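Keeping a Kitchen Clean When You Rent a Small Apartment

In my family we cleaned the kitchen two times per year, before the big holidays, and between them we only wiped. When I moved to Gamthorpe and got my first kitchen alone, I continued the same way, and after one winter it was a sticky place. The tops of the cabinets had a yellow layer that I could write in with my finger. So I started to write down what works, first in a notebook and now on this page. Some readers sent me corrections and I have put them in.

I don't use many products. Dish soap, white vinegar, baking soda, a stack of old cotton cloths and one good brush will do nearly everything. The brush I like is the Jenine with the angled head, but any stiff brush with short bristles is fine. One rule before we start: never mix bleach with vinegar or with ammonia. The gas is dangerous, also in small amounts and also with the window open. I stopped keeping bleach in the kitchen so that I cannot make this mistake when I am tired.

Grease on top of the cabinets

Warm water alone only moves the grease from one place to another. Put a squeeze of dish soap in a bowl of hot water, wet a cloth, wring it well, and lay it flat on the greasy place for some minutes. Then wipe with the same cloth and again with a clean one. For old grease, a plastic scraper (I use an expired store card) takes off the thick part first.

After the top is clean and dry, cover it with paper. Old newspaper, baking paper, wallpaper leftovers, all are good. Next time you only roll up the paper and throw it away. I change mine every July, when the windows can stay open and I don't mind to be on the ladder. Keep the paper away from lamps and from the hood.

Wooden doors

Wood does not like to be wet. This sounds simple, but most damage I have seen in rented kitchens comes from a cloth with too much water. The water goes into the joints of the door, the finish becomes white or cloudy, and then it peels. Wring the cloth until it doesn't drip, wipe in the direction of the grain, and dry right away with a second cloth.

Doors with raised panels collect dirt in the groove around the panel. I wrap a thin cloth over the end of a wooden chopstick and go along the groove with it. A soft toothbrush is also good for the corners. Do not use the green side of a sponge on finished wood, it leaves small scratches that look gray from the side.

The area around the handles is always the darkest, it comes from our hands. If the handles are easy to unscrew, take them off once per year, put them in a bowl of soapy water and clean the wood below. Put the screws in a cup. I lost one of mine under the stove and it was a size that the hardware store did not have, so I had to buy a complete new pair.

Metal handles need only soap and a dry cloth. If there are water marks, a little vinegar on the cloth removes them, but rinse after, and don't leave vinegar standing on the metal.

The sink and drain

Stainless steel shines when it is dry. I can clean the sink for half an hour and it looks dull, and then I dry it with a towel and it looks new. So dry it at the end of the evening, it takes less than one minute.

For a drain that smells, take out the strainer and brush it on both sides. Then brush inside the pipe as far as the brush reaches. Many people write that baking soda and vinegar opens a blocked drain. I have tried it many times and I think it helps a bit with the smell, but a real blockage needs a plunger or a plastic hair snake. Please do not pour frying oil in the sink. Let it cool, pour it in an empty can or jar, close it and put it in the trash.

If you have hard water, like we have here, the faucet gets a white crust. Soak a cloth in vinegar, wrap it around the end of the faucet, hold it with a rubber band, and wait 50 minutes. I set a timer, as I have forgotten it overnight once and the finish got a spot. Rinse with a lot of water.

The refrigerator

I clean it the evening before I go shopping, when there is the least food inside. One shelf at a time, so the door does not stay open for long. Glass shelves must come to room temperature before you wash them in hot water — one of mine cracked from side to side because I was in a hurry.

The rubber seal of the door needs attention. Crumbs and juice go in the folds, and then the door doesn't close well and the motor runs more. Use a cotton swab with soapy water, then dry the folds. You can test the seal with a piece of paper: close the door on it and pull. If the paper comes out with no resistance, the seal is dirty or old.

Don't forget the outside. The side panel of a tall refrigerator that stands next to the stove or the oven catches steam and grease from every meal, and on a light color it shows first near the top. Soap and a soft cloth, from the top to the bottom, and dry it after. If there is a narrow gap between the refrigerator and the cabinet, tie a cloth on a long ruler and pull it through. I found 18 bottle caps in mine the first time.

The microwave

My method for this is very common, but the details matter. Take a bowl that is safe for the microwave, fill it half with water, add two slices of lemon or a spoon of vinegar, and put a wooden spoon or wooden stick in the bowl. The stick helps that the water does not boil up suddenly. Heat it for three minutes, then leave the door closed for five more. The steam softens the dirt during this time, and if you open too early you lose it.

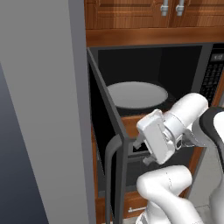
Take out the bowl carefully, it is very hot. The glass plate and the ring under it can go in the sink if your model has them. Wipe the ceiling of the microwave first, then the walls, then the floor, so that the drops don't fall on a part you already did. A dark interior hides the splashes, and I check mine with a flashlight, holding it low from one side.

The inside of the door and the edge around it are often forgotten. Wipe them with a damp cloth, never a dripping one, and be gentle near the latch. If you see that the door is bent, or the seal is burned or broken, don't use the microwave and ask your landlord for a repair.

A built-in microwave needs air. Don't push towels or cookbooks into the gaps of the trim, and if there are vents, clean the dust from them with a dry brush. Wipe also the wooden strip above the opening. Steam rises there each time when the door is opened after cooking, and after a few years the finish becomes soft and sticky. I leave the door open for a short time after I heat soup and then I dry this strip with my hand towel.

For bad smell, for example after fish or burned popcorn, leave a small cup of baking soda inside overnight with the door closed. Put a note on the door, so that a sleepy person does not start it in the morning with the cup inside.

The range hood filter

Metal mesh filters can be washed by hand. Fill the sink with the hottest water you have, add dish soap and three spoons of baking soda, and let the filter lie in it. The water becomes brown very fast. Brush on both sides, rinse, and stand it on a towel until it is fully dry. If yours is aluminum, try the baking soda in one corner first, as it can make the metal dark. Charcoal filters are not washable in most hoods. Read the manual, and if there is no manual, look for the model number on the inside edge.

I paid 29 dollars for my last pair of mesh filters, from the Jater shop on the corner. The old ones were never washed by the tenants before me and could not be saved.

Cloths and sponges

A dirty cloth makes a dirty kitchen. I use one color for the counter and another color for the floor, and I never change them. After use, hang the cloth open, not in a ball on the edge of the sink. Cotton cloths go in the hot wash without fabric softener, because softener makes that they don't absorb well.

Sponges I throw away when they smell, also if they still look good.

Questions from readers

A reader from Gethin asked if olive oil is good for wooden doors. I don't recommend it. It gets sticky and after some time it smells old. If the finish is worn, ask in a paint store for a product made for cabinets, and try it first on the inside of a door.

Another reader asked how to remove shelf paper that is glued. Warm it with a hair dryer on the low setting, start from one corner and pull slowly, flat against the shelf. The glue that stays can be rubbed off with a little cooking oil, and then the oil with soap. It took me two evenings for three shelves, so have patience.

Last updated 15th March. I have added the part about charcoal filters and corrected the soaking time for the faucet.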